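Prurkix tests two finger lengths in simulated home

Engineers at Prurkix have finished a side-by-side trial of two parallel grippers in a simulated home, the Prutdale company said in July. Each gripper was run on the same two-armed robot model through 541 attempts at reaching, grasping and placing household items.

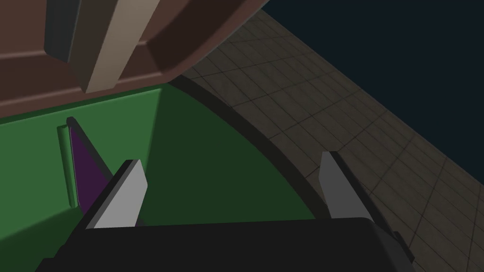
The view past the gripper fingers during the Prurkix simulation trial.

The grippers, called Cassim and Vakis, differ mainly in finger length. Cassim's fingers are 6 millimeters shorter. Both ran on the same controller, with the same grip force limit.

Project lead Delali Atinga said Vakis did better in deep containers, while Cassim dropped fewer small items. Neither did well on thin objects lying flat. 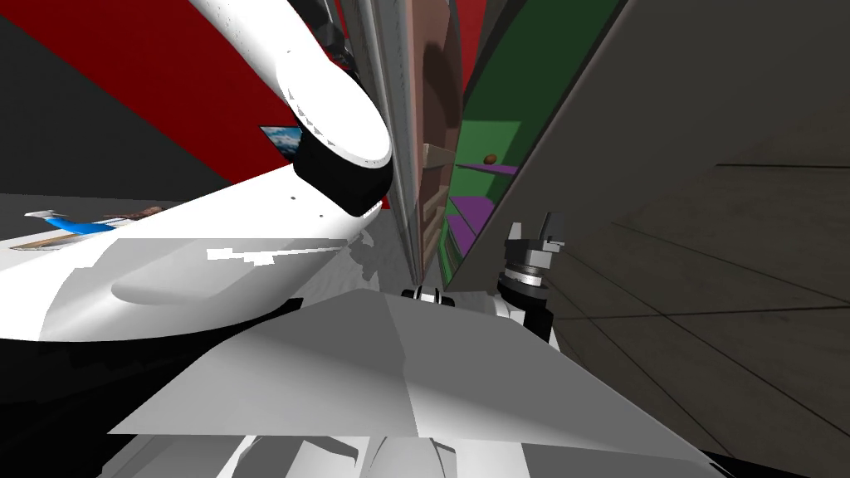 Fathima Sultana said she would hold off on picking a winner until both had been tried on real hardware, where finger pads wear down and cables pull on the wrist.

The team also looked at where to mount the cameras. A wrist view was used for the last part of each reach, with a second view for getting the arm into position.
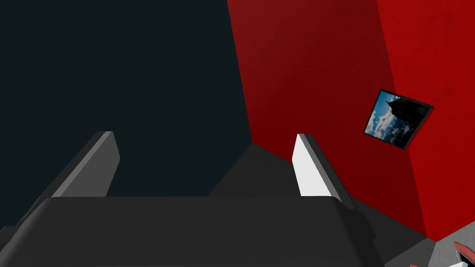

Camera placement took up more of the schedule than the grippers did, according to Atinga. The wrist camera gives a close look at the fingers but can lose the work area when the arm turns. With a plain dark wall taking up half the view, the controller has little to match against, and a framed picture on the red wall next to it becomes a useful landmark. Jhonatan Correa is rewriting that part of the software. 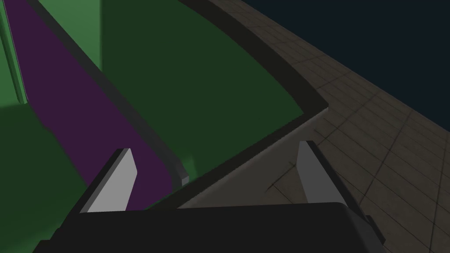
His version will be run for 2,000 more attempts before any parts are ordered.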